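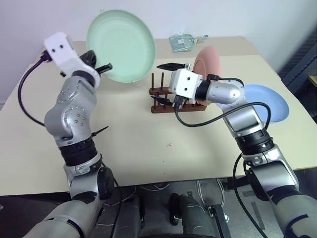 Vekmont Building, Floor 2
Fire and Electrical Walk-Through, Sep 20, 2019
Contractor: Siregar Safety Service

1. Exit doors open fully from inside
OK. The east door needs a strong push. Please adjust the closer before December.

2. Exit signs lit
Not OK. The sign by room 633 is dark. The test button also gives no light, so I suppose the battery is finished.

3. Fire extinguishers
OK with comment. All have pressure in the green zone. The one in the kitchen stands on the floor, it must hang on its bracket.

4. Smoke detectors free from covers
Not OK. Two detectors in the corridor still have the dust caps from the painting work. Removed by me during the visit.

5. Extension cords
Not OK. In the Perkik office one power strip is plugged into another one. Same remark was written last year.

6. Electrical panel
OK. Free space in front is kept. The labels for circuits 2 and 10 are written in pencil and difficult to read.

7. Stairway free of stored goods
Not OK. Boxes marked Dirkton are on the landing. The tenant promised to move them the same day, I did not see it done.

8. Emergency lighting
Not checked. The key for the test switch was not available.

Result: passed with remarks. Points 2, 5 and 7 must be corrected before the next visit. Point 8 will be checked then.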